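Reinholz Tower Opens Its Waiting List

1/2/24 – Ridadport will get its tallest apartment building yet, and the waiting list already has 729 names on it for 80 homes. The developer, Matstead, calls this "encouraging." The people in place 81 and below may have another word.

Reinholz Tower goes up on the old ferry lot, with a rooftop pool, a dog spa and 3 elevators, one of them reserved for the penthouse. Parking is extra – so, for now, is the balcony furniture shown in the brochure.

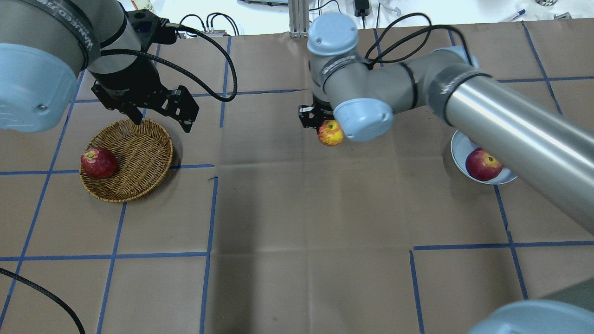
Two robotic arms over a table with three apples

Deposits will be taken from March. Buyers get 100 days to change their minds, a period Matstead describes as generous and the bank describes as long. Prices have not been released, though callers are being asked whether they are sitting down.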